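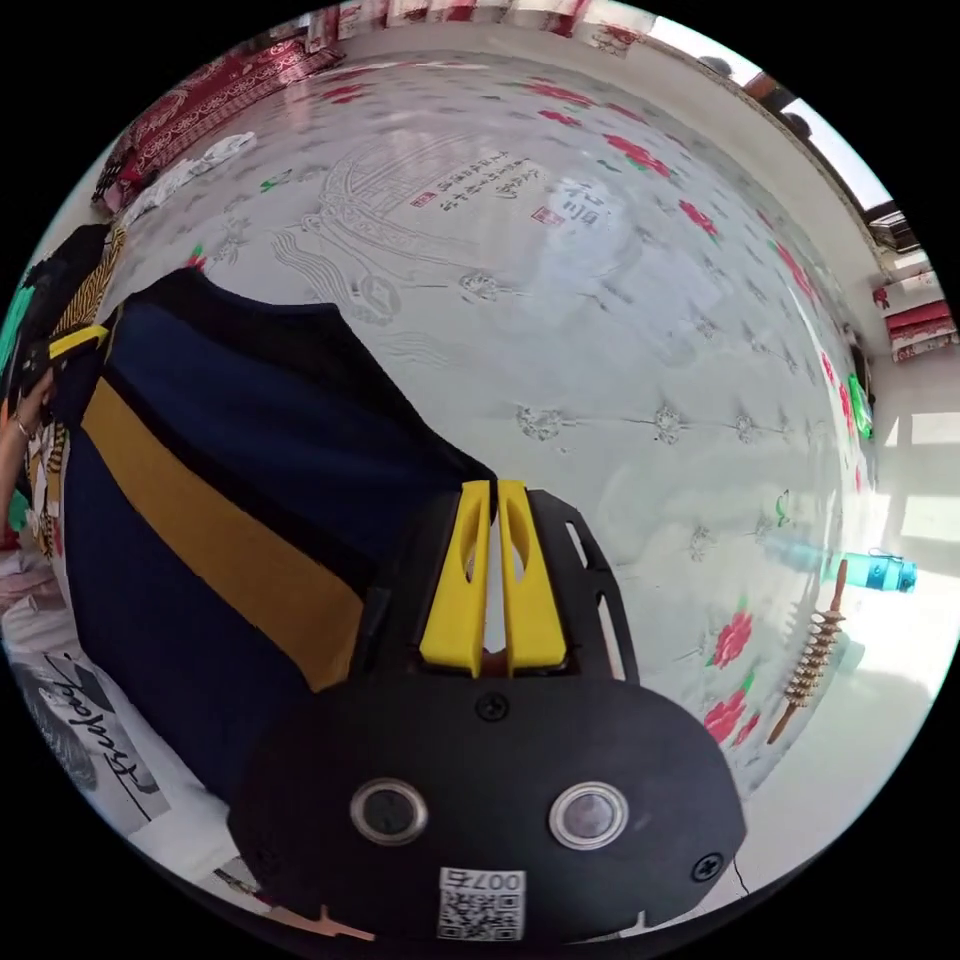

Dragica Kovačević asks whether a garment-folding demonstration at an open day can run with hand-held grippers alone, or whether visitors will expect an arm. Her slot at Brarwood is 21 minutes, and the fabrics are mixed: knits, prints, one or two heavier pieces.

Asked 24 October 2024 – 3 answers

Answer 1, Slavica Dimitrov
Hand-held only is fine. We did it in March and used the time as follows: short introduction, two folds by the presenter, then visitors take over. Bunched cloth is the hard case. With a two-finger gripper, take a corner or a hem, close fully, and lift before moving sideways. If you grab the middle of the pile you get several layers and have to start again. Limit each visitor to one garment and keep the rest within reach of the other hand.
Check free storage beforehand if you are recording. We stopped at 94 episodes with the disk full.

Answer 2, Dušan Georgiou
get an arm if you can, people like arms

Answer 3, Natalia Barrera
Agree with Slavica on corners. Two additions:
Dark fabric on a light sheet is easier to segment than dark on dark, so choose the bedding first and the clothes second. Strong window light is a separate problem – lock the exposure before the doors open, otherwise brightness shifts every time the wrist turns.
Print an ID on each gripper and log it with the episode. We had 6 units out and could not trace a calibration error to one of them afterward.

Comment on answer 3, Dragica Kovačević
Does the exposure lock survive a restart?

Natalia Barrera
Not on ours. Set it again each time.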